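The flat in Uvgate had been her aunt's for 40 years, and Antigoni Kontogiannis had until Friday to empty it. She began with the bedroom as it was the smallest.

The clothes went into bags for the shop on Pristgate. The shoes went too, all but one pair. In the wardrobe she found a biscuit tin with 146 letters in it, tied in bundles with the year on each. She knew there were 146 because her aunt had written the number on the lid.

She sat on the bed and read 3 of them. They were from a man called Kouris, and they were mostly to do with the price of paint. He never said anything kind and he always signed off in a hurry. The last one she opened said he would come in May if the boat was running.

"Did he come?" she asked her mother on the phone.

"Who?"

"Kouris."

Her mother was quiet for a bit. "He fitted the kitchen," she said. "Is the kettle packed yet?"

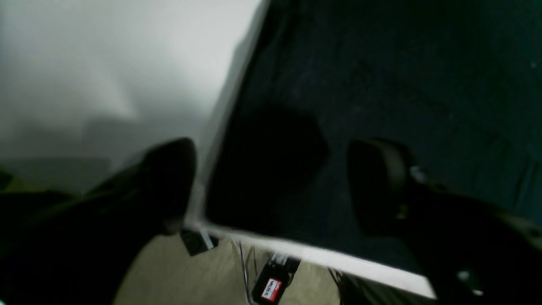
It was getting on for six by then. Antigoni put the lid back on the tin and carried it out to the hall, where the things she was keeping were — a lamp, the shoes, a coat that was too big for her. Then she went into the kitchen and opened one of the cupboard doors, and shut it again. It closed well. She filled the kettle and looked for a cup.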